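Ernbridge Shared Kitchen: Minutes of the Sunday Drinks Table Meeting

6 min read

The meeting got going a little after the hour, once everyone had something hot in hand. It was a very good turnout for a Sunday, and chairs had to be brought in from the hallway. Last meeting's minutes were read out and agreed with one fix: the shelf we voted to move was the lower one by the window, not the upper one. It has been moved. It looks great there, and you can finally open the window all the way.

1. Leftovers from last time

The sticky drawer is fixed! It needed the runner taken out and cleaned, and the teaspoons are back in it. The lost lid for the big sugar jar has not turned up, and we will stop looking for it. A saucer is doing the job for now and several people said they have grown fond of the saucer.

The old paper cup sleeves from Mudgway have all been given away. Thanks to everybody who took some. The cupboard under the sink has a whole free shelf now, and there was a lively few minutes on what should go in it. Agreed: dish towels, folded in thirds so that they stack.

The noticeboard by the door still needs a new strip of cork along the bottom. Carried over to July.

2. The drinks table

This was the big item and took up most of the meeting, and rightly so. The general feeling in the room was delight. The big white table with the rounded edge has changed how people use this end of the kitchen. You can stand on the curved side and talk to somebody across it without blocking the way to the fridge, and there are no corners to catch your hip on. The chrome dispenser has a proper home at last, with its steel drip tray underneath, and the whole setup is a pleasure to walk up to in the morning.

It was pointed out that the white top shows every drop. Most people present thought this was a point in its favor: on the old brown counter you only found a spill when your sleeve did. Agreed that a cloth will live on the hook beside the table and that whoever sees a ring wipes it, no matter whose ring it is. The cloth goes in the wash on Sunday with the dish towels.

We then talked over what else may sit on the table. Proposals included the sugar jar, the cookie tin, a plant, the guest book, a bowl of lemons and a small radio. After a lot of back and forth (the plant had passionate supporters) it was agreed that the sugar jar and the cookie tin may stay out and that the plant may have a trial until the next meeting, as long as it stands well away from the spout. The radio goes on the shelf. The lemons were withdrawn.

3. Glasses or mugs

The tall glasses have been a hit. The worry before we switched was that they wouldn't fit under the spout, and that worry can be put to bed. A tall, straight-sided glass stands on the tray under the dispenser, and you can see how full it is as you go. With a dark drink in it, the color alone is worth the change: a deep brown, and a little foam up top.
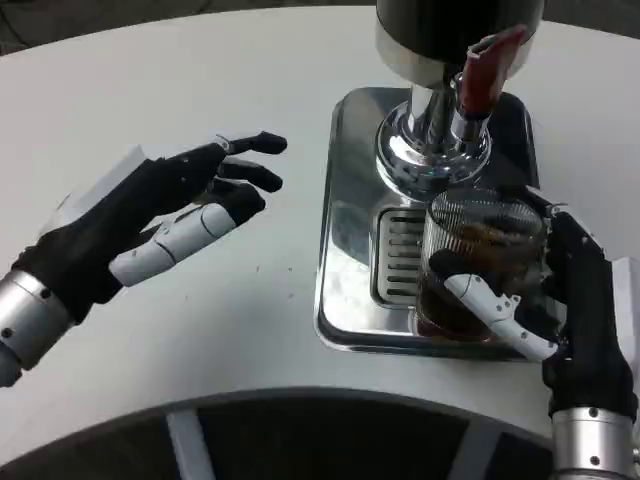
A member on the window side was less sure and said that glasses are lovely to look at but that a full one gets too hot for her to carry all the way to the back room, and that she ends up setting it down on the bookcase halfway. She asked for mugs with handles to stay in the cupboard for anyone who wants them. There was a lot of nodding at this.

Others agreed that how high people fill a glass is half the trouble. Filling close to the top is fine if you're going to drink it standing at the table. If you're walking, leave yourself room. A suggestion to put a band of tape around each glass as a fill line was voted down cheerfully and fast, as it would spoil the glasses.

Agreed:

- Tall glasses stay as the regular choice at the drinks table.
- Four mugs with handles stay on the middle shelf, handles facing out.
- Glasses are to be rinsed by hand right after use and stood upside down on the rack. They come out of the dishwasher cloudy, and we all know it by now.
- A chipped glass goes straight in the box under the sink, wrapped in newspaper. Please don't put it back and hope.

The question of how many more glasses to buy came up. We have lost three since spring, all at the sink and none at the table. Agreed to buy six of the same straight-sided kind, if the same kind can still be found, and something close to it if not.

4. Coffee and tea supply

The two-week taste test is over and it was tremendous fun. Midus won by a wide margin. Comments on the sheet included "smells like a holiday," "finally," and one drawing of a sun. Gondotov came second and had some very loyal fans, who asked for it to be recorded that it is the better one with milk. So recorded!

It was agreed to order Midus as the everyday coffee and to keep one bag of Gondotov in the freezer for those who prefer it. The freezer bag must have a peg on it. The peg must go back on it.

Tea drinkers asked not to be forgotten. They have a point, as the tea shelf has been down to peppermint and one box that nobody present would admit to buying. Agreed to stock a good strong black tea, a green one and the peppermint. The mystery box will be put on the giveaway shelf with a friendly note.

There was also a short talk on whether the drinks money jar should go up. The jar has been doing well, with more than enough in it to pay for the new glasses, so it stays as it is.

5. Cleaning the dispenser and tray

Everyone loves the chrome when it's shiny, and it takes very little to keep it that way. The tip shared at the meeting was a barely damp cloth and then a dry one straight after, so the water doesn't have a chance to leave spots. A couple of people tried it on the spot during the break and came back very pleased with themselves.

The drip tray came in for more debate. Some had been emptying it, some had been assuming it was being emptied, and on at least one morning it had been left full overnight. Agreed that the last person to take a drink in the evening lifts the tray, pours it out in the sink, washes it with hot water and a drop of soap, dries it and puts it back level. If it rocks, it isn't in right. Turn it around and try again.

No scouring pads on the steel, please. The scratches don't come out. The green pad has been moved to the stove side, where it belongs and where it has plenty to do.

A cleaning list will go up inside the cupboard door with a pencil on a string. Names for the coming weeks were filled in before the break ended, the quickest any list of ours has ever filled up. The pencil has already gone missing and a new one will be tied on tighter.

6. Open house in July

We will hold the open house in the kitchen again, and the drinks table will be the center of it this year. Ideas came thick and fast: cold coffee with orange peel, a jug of iced peppermint tea, the good tablecloth for the side table, a chalkboard with the menu on it. The Mudgway kitchen will be invited, and they have offered to bring the cinnamon buns, an offer that got a round of applause.

It was agreed to leave the white table without a cloth. It's too nice to cover, and a cloth would hang in the way of people reaching for the tray. The side table gets the cloth, the buns and the milk jugs, so that people don't all crowd around the one spot with a full glass in their hand.

Still to be worked out: where coats go if it rains, whether we borrow the long bench again, and who has the chalk. The cold drinks will be given a trial run at the next meeting and everyone is asked to come thirsty.

7. Other business

The fridge shelf labels are peeling and will be redone in waterproof pen.

Somebody has left a very nice blue casserole dish on top of the cupboard. It's clean and it has been there since the potluck. Please come and get it.

A request was made for a softer light over the drinks table in the evenings. Lots of warm support for this, but no decision. Two people will bring lamps from home so that we can see how they look before any money is spent.

There was a last-minute question about whether oat milk should be kept in the door of the fridge or on the shelf. The shelf, near the front, with the date it was opened written on the carton.

To do before next time

- Order Midus, plus one bag of Gondotov for the freezer
- Find the six glasses
- Black tea and green tea
- Pencil, string
- Cork strip for the noticeboard
- Lamps from home for the table
- Reply to Mudgway with a very big yes to the buns

Next meeting is on a Sunday again, same hour, in the kitchen. Glasses were washed and racked before people left, and the tray was emptied.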